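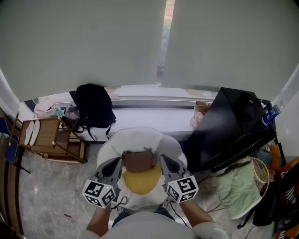 Solar shading is usually specified last in an office fit-out, and it is usually specified by color. I think this is a mistake in procedure, and an expensive one. A roller blind is a component of the thermal envelope, the lighting system and the ventilation path, and it should be sized and tested with the same care as the glass behind it. In most offices it is bought as a furnishing. A typical result is two light gray blinds mounted side by side, lowered over most of the window, with a bright strip of daylight coming through the narrow gap where they meet. The strip has a far higher luminance than the fabric on either side of it, and anyone seated facing it will adapt to the strip and see everything else as dim.

The gap exists for a mechanical reason. Each tube needs an end bracket, and each bracket needs clearance, so the fabric is always narrower than the hardware that carries it. Two blinds mounted next to each other therefore lose width twice at the joint. A coupled bracket reduces the loss and a wide overlap on staggered mounts removes it. Both options are ordinary catalog items. They are left out because the drawing shows the blinds as a single rectangle and the installer prices what is drawn.

Fabric selection is handled no better. The number that gets discussed is the openness factor, the share of the weave that is open hole. It is a useful number, but it describes geometry only. Two fabrics with an openness of 5 percent can differ widely in visible transmittance, because light colored yarn passes and scatters light through the thread itself while dark yarn absorbs it. Light fabric rejects more heat. Dark fabric gives a clearer view out and less glare from the cloth. A buyer who picks light gray to match the walls has made a decision about both properties without having seen either of them on the sample card.

I reviewed the shading schedule for the Wibisono building in Isadville last year. It listed 673 blinds in one fabric, with one drop height and one control type, on all 4 elevations. The north side of that building receives almost no direct sun during working hours. The west side receives low sun through most of the afternoon in October, at an angle that no horizontal overhang will intercept. Treating these as the same problem saved one line in the schedule. The west side occupants now keep their blinds down permanently and run the ceiling lights all day, while the daylight sensors above them, installed at considerable cost, have very little daylight to measure.

Permanent lowering is the part of the subject most neglected in design calculations. Energy models generally assume that a blind is lowered when irradiance on the glass passes a threshold and raised when it falls below. People do the first half of this reliably. The second half depends on somebody noticing that the glare has gone, and the absence of glare is not something most people get up for. Maham Malik, who did the commissioning work at Kosness, argued for automatic raising at midday and at the end of the shift, with manual lowering left to the occupants. I was skeptical of this when she proposed it and I have since come around. It requires motors, but it does not require sensors, weather data or a software license, and it corrects the one error that occupants make consistently.

The counterargument is cost, and it deserves a fair hearing. Motorized blinds need power at the window head, and in an existing building that means opening the ceiling. On shallow rooms facing north I would not recommend them. I would also not recommend the Hekex approach of fitting motors everywhere and recovering the money by using cheaper cloth. A motor moves poor fabric just as faithfully as good fabric.

What I would ask for is modest. The shading schedule should be divided by elevation. It should state visible transmittance and solar reflectance next to openness. It should give the maximum permitted light gap in plan, and the installer should measure that gap before handover. A sample of at least one full window width should be hung in the actual opening and viewed in direct sun from a seated position, before the order is placed. A swatch held up to a ceiling light tells the buyer the color.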